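Supplier pre-shipment check - Reinholz, order 608
Buyer: Brorard. Goods: Vestedeck shelf units, 900 pcs.

1. Carton count against packing list - OK
2. Carton marks and labels - 2 cartons relabeled
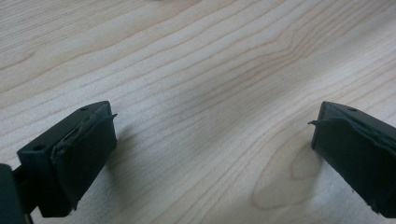
3. Surface finish - OK. Sample size was 35 units. Pale wood with an oval knot figure in the grain, like this top, is within the Brota standard. Open knots are not.

4. Hardware bags - screws complete, wall anchors short in one unit. Factory to correct before Thursday.

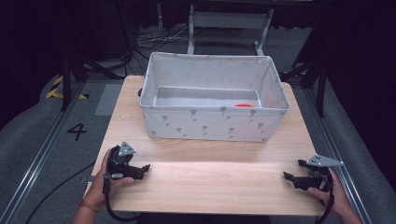
5. Fire exits and aisles - one aisle blocked by pallets, cleared during visit.

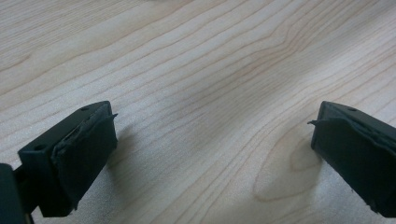 Wood tabletop, grain and knot figure

Result: hold until item 4 is closed.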